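FOR IMMEDIATE RELEASE

Can a Machine Tidy Up Yet? Hetow Opens Its Cunville Workshop and Gives a Straight Answer

CUNVILLE, May. Hi, I'm Marianna Ziółkowski, I run the sorting and tidying group at Hetow, and our press person told me I could write this one myself as long as I kept it readable. So here goes!

Hetow is opening its Cunville workshop to reporters, shop owners and anybody else who has ever looked at a heap of stuff on the floor and wished a machine would deal with it. We're also publishing the results of our spring trials, the good runs and the bad ones together, so you can see for yourselves where household and shop-floor chores stand.

The short version is that machines can do some of it, in some places, if you set things up nicely for them. A robot that lives in your house and picks up after your kids is still a long way off, and I'd be wary of anyone who gives you a delivery date.

What we tried

The trials covered 311 attempts at everyday picking jobs. Most of them come down to the same chore: stuff is lying in a bin, every which way, and the machine has to take it out one item at a time and put it where it belongs. People do this all day long without thinking (toy boxes, silverware drawers, the parts tub under the bench). For an arm it's a string of small decisions. Which one first? From which side? Is that one lying on top of another, and will the whole pile shift when I touch it?

Our retail partner, Dresteck, asked us to add a returns job, where the items come back to the stockroom in no order at all. I'm glad they did, because it was the hardest thing on the list and we learned the most from it. Soft packaging was miserable. Clear packaging was worse. I had a very long afternoon with a bag of shower curtain rings.

Bożena Domański, who heads up testing on our side, has a rule I've come to like: a run only counts as good if you could have left the room. "If I have to reach in and nudge something, then I did the chore," she says. We used her rule for every result we're releasing, and yes, it made our numbers uglier than they would have been under the old way of scoring.

Where machines are doing fine

Rigid things with flat sides, sitting in a container the machine already knows. Boxes, blocks, cartons, bars of soap still in the wrapper. If your shop moves goods like that from one place to another, a system like ours is worth a look right now, and our partners at Jasińska are setting one up on a packing line this spring.

Where they aren't

Laundry, still. Anything wet. Anything see-through. Drawers that stick. Homes are tough mostly for the boring reason that every one is different, and people keep moving the furniture (I do it too). A shop floor at least has the decency to stay put most of the week.

Then there's speed, which I get asked about at every single visit. A patient ten-year-old will beat our arm at clearing a toy box, and the ten-year-old can also tell you where the missing piece went. We would love to change the first part of that. The second part, I'm not so sure!

What you'll see if you visit

Visits take 2 hours and start at 3 in the afternoon. You'll get coffee, a quick safety talk, and then as much time at the benches as you like. Please ask rude questions. Bożena enjoys them and I'm getting used to them.

The three stops on the tour are:

1. The returns table. Mixed store goods, handled the way Dresteck's stockroom handles them. Expect some drops, and bring something of your own if you'd like to see it tried (nothing breakable, please).

2. The block bin. It's the plainest job we have and my favorite to show people. Red and green blocks go into a gray bin with sloped sides, and the arm has to work out how to get them back out. Watch for the ones that end up crossed, one over another, where the order of picking really matters, and for anything resting close to a wall, where there's less room for the gripper's fingers.

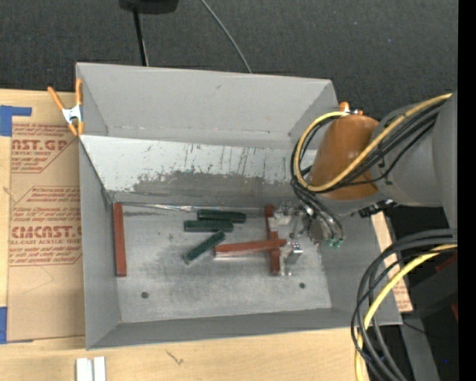
3. The kitchen corner. A counter, a sink and a dish rack, all at normal household height. We're furthest behind here and we'd like you to see that too. Cups are coming along. Forks are not.

How to book

Reporters and shop owners can ask for a place through the Hetow press desk in Cunville. Groups are kept small so that everybody gets a turn near the benches, and closed-toe shoes are a must. The full trial results, with Bożena's notes on the runs that went wrong, are available from the same desk on request.

About Hetow

Hetow builds and tests picking and sorting systems for stores, small factories and, someday, homes. The company is based in Cunville.

Press contact: Marianna Ziółkowski, Hetow, Cunville

###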